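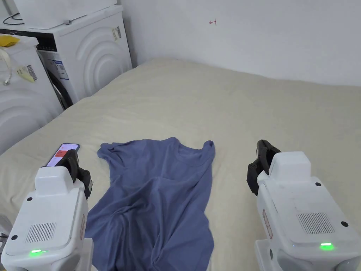
A T-shirt waits to be folded with the two hand-held grippers at the Jukum practice bed.

Folding is back on at Jukum! The laundry project lost most of a shift in February to a fault that was tricky to find and, once found, pretty fascinating.

The team teaches robots to fold clothes by having people do the job first with hand-held grippers, which record every move. Those recordings are then used to train the folding arms. Late one morning Elba Garrido was checking new files when she saw that the left and right grippers no longer agreed on the time. By the end of a session they were 4 seconds apart, so a sleeve that two jaws had picked up together looked, in the data, as if it had been picked up twice.

"I played it back and the shirt made no sense," Garrido said. "I loved it. A real mystery!"

Both grippers had their green lights on the whole time, and that's what makes this one a safety matter too. An arm trained on bad timing could pull with one hand while the other is still closing, and Walid Yammine, who looks after safety for the group, stopped all work on the arms until the files were sorted.
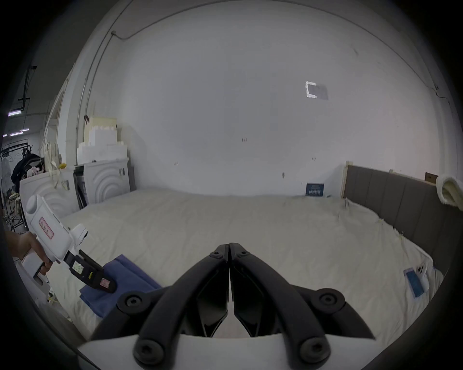
A gripper presses down on folded blue cloth on the bed, seen beside the fingers of another.

Leonardo Russo tracked the trouble to a software update that had skipped the clock check at startup. He had a fix running by 4 p.m. (and got a round of applause for it). Of the 2664 folds on file, 21 had to be thrown out. The rest are fine.

From now on the grippers will refuse to record if their clocks drift apart, and a loud beep will tell the person holding them. Špela Milošević picked the beep, and she says it can be heard from the parking lot.

T-shirts come first, then towels. Pants are next on the list, and the whole crew can't wait to get to them.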